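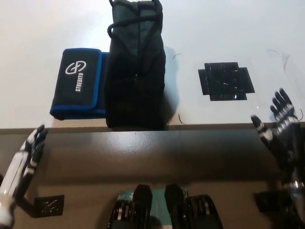 Semside Outdoor Club | Kit and Equipment Group

Visit to the Ponby packing hall, 29/06/2023

Eight of us went over to Ponby for the open afternoon. The hall is on the far side of the Nastness road, past the second set of lights, and the parking lot fills up early. If you go to the next one, use the overflow lot by the feed store and walk back.

The building used to be a cold store. It has 1000 square meters of floor, most of it shelving, with the packing tables along the north wall where the light is better. We were given visitor stickers and a sheet with a map on it. The map had the restrooms in the wrong place.

The first half hour was the shelves. Stock comes in flat and is sorted by size before anything is folded. Each bay has a number, and the last one we passed was 1108, which held straps and spare cord. They pack 300 orders on an ordinary day and more in April, when the camping season orders come in.

The tables were the part most of us had come for. The tops are white, which makes dark fabric easy to see and also shows every hair and bit of thread. On one of them was a black pouch with bright blue trim, folded flat, with a white logo of two loops and the name STREDITO. Next to it stood a tall black bag with a drawstring cord. There was also a cross shape in black tape on the tabletop. Several tables had tape on them, and the staff told us it marks where an item goes while it is being checked.

We asked about drawstring bags, as ours wear out at the cord channel first. The advice was to tie the ends with a flat knot and to stop stuffing them past the seam. They also suggested keeping small items in a separate pouch so the big bag can be emptied without losing them. We have been meaning to do this with the tent pegs for two years.

Toma, who supply the hall with cord, had a stand by the exit with samples in several thicknesses. The thin one was too slippery for our use. We brought home 10 meters of the medium and it is in the kit closet on the second shelf. Please try it before we order more.

Coffee was free and the cookies were a dollar. The tour finished twenty minutes late, so anyone relying on the bus should allow for that.

Still to do from our side:
Check all drawstring bags and set aside any with a torn channel.
Find out if the Ponby hall sells seconds to clubs. The desk was closed when we left.
Return the two visitor stickers that have to go back (the plastic ones).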